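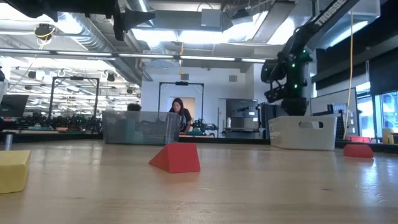
Page last changed: Friday, 14:11

Home | Features | Families | Food | Back issues

The toy library at Foltdale

The shop on the corner of Clevance Street used to sell carpets. The name is still on the glass of the side door. Inside there are shelves up to shoulder height, a desk, a kettle and a rug that came with the lease.

Foltdale Toy Library lends toys in the way other libraries lend books. A family pays £9 a year and can take out two items at a time for a fortnight. Late returns cost nothing for the first week. After that there is a phone call.

Oľga Kadlec started it when her younger son was two. She had moved to the town that winter and knew one other parent. "I had a flat full of things he had stopped playing with, and so did she," she says. "We swapped a garage for a train set. Then her sister wanted to swap as well."

For the first year it ran out of the back of her car, parked by the baths on Saturday mornings. The lease on the shop came later, at a low rent, after the building had stood empty for 14 months.

Ride-on toys go out most in spring. Jigsaws go out in December and come back with pieces missing, and Kadlec keeps a jar of strays behind the desk. Plain blocks are borrowed all year. Parents tend to pass them over at first, she says, and children go straight to them.

Everything is checked when it comes back. Plastic goes through warm soapy water and dries overnight on racks. Wood is wiped with a damp cloth and left near the window, as soaking makes the paint lift. Cloth toys are no longer taken, apart from puppets.

Money is the difficulty. Fees pay for the electricity and little else. A grant from the Bonsu Fund covers the rent until next summer, and an application for another two years has gone in. Kadlec has also asked the nursery on Etulov Road to share the cost of storage.

Some members have stayed on after their children started school. One grandfather borrows the marble run whenever his grandchildren visit and has been on the list for 11 years. He once returned it with a new ramp he had made in his shed. It goes out with the set now.

The shop opens on Wednesday afternoons and Saturday mornings. Prams can be left in the passage by the side door.

3 comments | 26 shares

Contact the magazine | © Foltdale Features. All rights reserved | Back to top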